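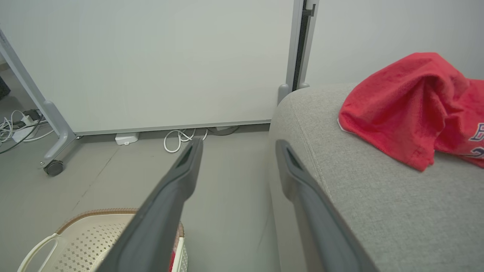
Vue caméra poignet, pince ouverte, avant prise du tissu rouge sur le siège. Panier blanc à gauche.

1/ Comparatif de deux pinces à doigts parallèles sur du linge, même bras, même contrôleur. D'un côté la Jurdale, de l'autre la Gitoten. Tâche : saisir un textile froissé sur un siège, le déposer dans un panier. 100 essais par pince.

2/ Bras piloté en téléopération, commande par leader. Leire Calvo aux manettes pour toutes les séries — changer d'opérateur en cours de route aurait faussé les temps.

3/ Jurdale : 90 prises réussies sur 100. Gitoten : 81. L'écart vient presque entièrement des plis plats. Dès que le tissu fait une bosse, les deux se valent.

4/ Principal défaut des deux modèles : l'approche rasante sur un revêtement tissé. Si le doigt descend deux millimètres trop bas, il accroche le siège et le bras force. Seuil de courant abaissé à 690 mA sur l'axe de fermeture, les arrêts intempestifs restent supportables.

5/ Caméra. Montée au poignet, les deux doigts restent dans le champ sur toute la course. On voit bien l'écartement, mal la hauteur. Une vue fixe latérale aide l'opérateur, mais pour la politique apprise je n'ai pas encore de chiffres séparés.

6/ Exposition verrouillée à la main. En automatique, un tissu rouge vif sur fond gris clair faisait dériver la balance des blancs d'un épisode à l'autre.

7/ Contrôleur Troden, boucle à 100 Hz. Latence de bout en bout autour de 90 ms, image comprise. Gervasio Toledo l'a mesurée avec une LED et un compteur, méthode rustique mais répétable.

8/ Usure : après 3,000 cycles à vide, la Jurdale prend un léger jeu côté droit. Rattrapable à la vis. La Gitoten ne bouge pas, mais elle est plus lente à fermer.

9/ On garde la Jurdale pour le linge. Prochaine série en mars avec les embouts souples Alhassan, mêmes textiles, mêmes positions de départ.

10/ Pour ceux qui demandent les fichiers : journaux de courant et temps par essai en ligne vendredi. Les vidéos suivront — il reste à resynchroniser la vue latérale.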